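Skorkar Linen Days return in January with folding tables, mending and plenty of white sheets

SESOW, January – The Skorkar household workshop is opening its doors again this winter, and the subject is one that almost every home has an opinion on: how to handle, fold and store large pieces of white cloth. Sheets, tablecloths, duvet covers, the big old curtains you inherited and never hung. Bring them all!

Linen Days began as a single afternoon in the back room of the Kumero fabric store. Last winter 900 people came through, many with a bag under one arm, and we ran out of chairs before lunch. This year we have moved to the Piątek hall, which has better light and a lot more floor.

"A big sheet is a wonderful thing to work with once you stop fighting it," said Roman Pawłowska, who leads the folding sessions. "Find an edge, lift it, let the air get under it. People come in swearing they can't fold a bedsheet, and then they want to show everyone at their table."

Each session lasts 79 minutes (we tried 60 and it was always too short). The first part is all about getting hold of the cloth: finding a corner or a good edge, raising it and letting the folds drop out. After that come smoothing, halving and the part everyone asks about, the fitted sheet.

White fabric, gathered and lifted. 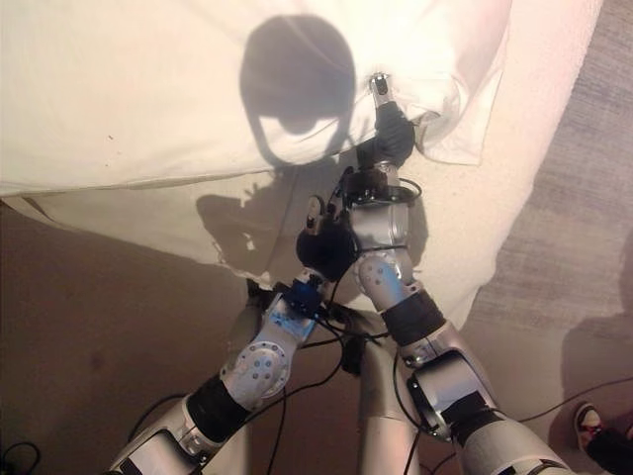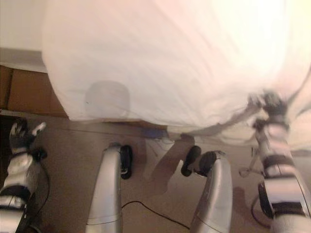
Alongside the folding sessions there will be a mending corner for small tears and loose hems, with thread provided, and a swap rail where you can leave a good tablecloth and take home another. Kumero is giving us 100 yards of plain white cotton for practice, so you can come empty-handed and still join in. The practice cotton will be cut up for cleaning cloths when we are done with it.

We are also adding a storage hour this time, after so many questions last winter about yellowing along the folds. Expect lively talk about cupboards, paper, lavender and whether anybody really needs to iron a pillowcase. Roman says yes. The rest of the team is still divided, and we look forward to hearing from you on the matter.

Sessions are free, and children are welcome with an adult. Please wash anything you plan to bring, and leave pins and brooches at home. Places at the folding tables can be booked at the Kumero counter in Sesow or at the door, 2 per household. The mending corner and swap rail need no booking.

Doors open at 10 a.m. Tea and poppy seed cake will be served in the side room, well away from the sheets.

Press contact: Roman Pawłowska, Skorkar, Piątek hall, Sesow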